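4. Schubhebel-Einheit am Flugsimulator einrichten (Torkulus 2, Verkehrsflugzeug-Profil)

Stand: 9. Dezember 2020, bearbeitet von Isamu Oda

Gilt für Torkulus 2 mit Plistorel-Software. Wer noch die alte Wimbridge-Platine drin hat: erst Kapitel 3, dann hierher zurück.

4.1 Vor dem Anschließen

1. Simulator beenden. Ganz beenden, nicht nur minimieren.
2. Alle anderen USB-Achsen abziehen. Pedale auch.
3. Hebel beide auf Leerlauf, Umkehrschub eingerastet.
4. Reibungsschraube links lösen, eine halbe Umdrehung reicht.

ACHTUNG: Netzteil zuletzt einstecken. Sonst fahren die Motoren der Schubhebel sofort an. Finger weg vom Schlitz.

4.2 Erster Start

1. USB-Kabel an einen Port direkt am Rechner, kein Hub.
2. Netzteil einstecken. Warten bis die LED dauerhaft grün ist.
3. Plistorel starten, Gerät "Torkulus 2 THR" auswählen.
4. Unter "Flugzeug" das Profil Kirui zweistrahlig laden. Vierstrahlig geht auch, dann aber mit doppelter Belegung, siehe 4.5.
5. Speichern. Das Programm fragt zweimal, beide male Ja.

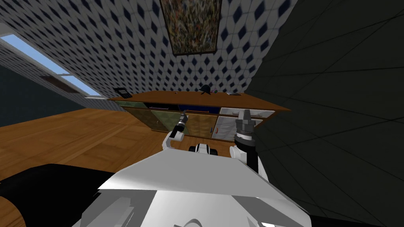
Abb. 4-1: Wand mit Rautentapete, gerahmtes Bild und Fenster

Meldung "Fehler 117": Hebel standen nicht auf Leerlauf. Netzteil raus, kurz warten, nochmal ab Schritt 2.

4.3 Achsen kalibrieren

1. Reiter "Achsen", dann "Neu einmessen".
2. Linken Hebel langsam auf Startschub. Oben halten, bis der Balken blau wird.
3. Zurück auf Leerlauf. Wieder halten.
4. Rechts genauso.
5. Werte prüfen: Leerlauf muss bei 1000 liegen, Startschub bei 3000. Kleine Abweichung oben ist egal, unten nicht!

Hinweis: Zappelt der Wert im Leerlauf, Totzone eine Stufe höher. Nicht gleich aufs Maximum, sonst reagiert der Schub beim Rollen viel zu spät.

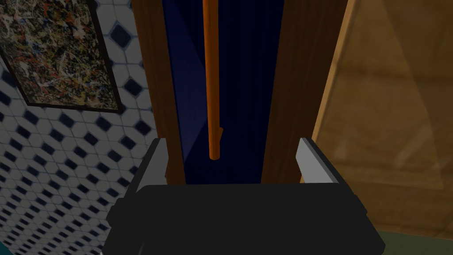

Umkehrschub kommt erst jetzt dran, vorher nicht antasten. Hebel auf Leerlauf, Sperre hochziehen, bis zum Anschlag nach hinten. Plistorel erkennt den Bereich selbst und legt ihn auf eine eigene Achse. Tut es das nicht: Häkchen bei "Reverser getrennt" setzen und 4.3 komplett wiederholen.

4.4 Autothrottle testen

1. Simulator starten, Flugzeug auf die Bahn stellen, Triebwerke an.
2. Hebel von Hand ein Stück vor, TO/GA drücken.
3. Beide Hebel müssen gleichmäßig nach vorn laufen. Nicht festhalten.
4. A/T-Trenntaste einmal drücken, Motoren sind frei. Zweites Drücken löscht die Warnung.

Läuft nur ein Hebel mit: Reibungsschraube nochmal prüfen, meist ist die rechte noch zu fest. Laufen beide ruckelig: Netzteil prüfen, nur das mitgelieferte verwenden.

VORSICHT: Hebel nie gegen den laufenden Motor drücken. Rutschkupplung nimmt das übel und ist seit Oktober nur noch als ganze Baugruppe lieferbar.

Profil am Schluss exportieren und wegsichern. Nach einem Firmware-Update sind die Achswerte weg, dann einfach wieder einspielen. Die Belegung der Klappen- und Speedbrake-Hebel steht in 4.6.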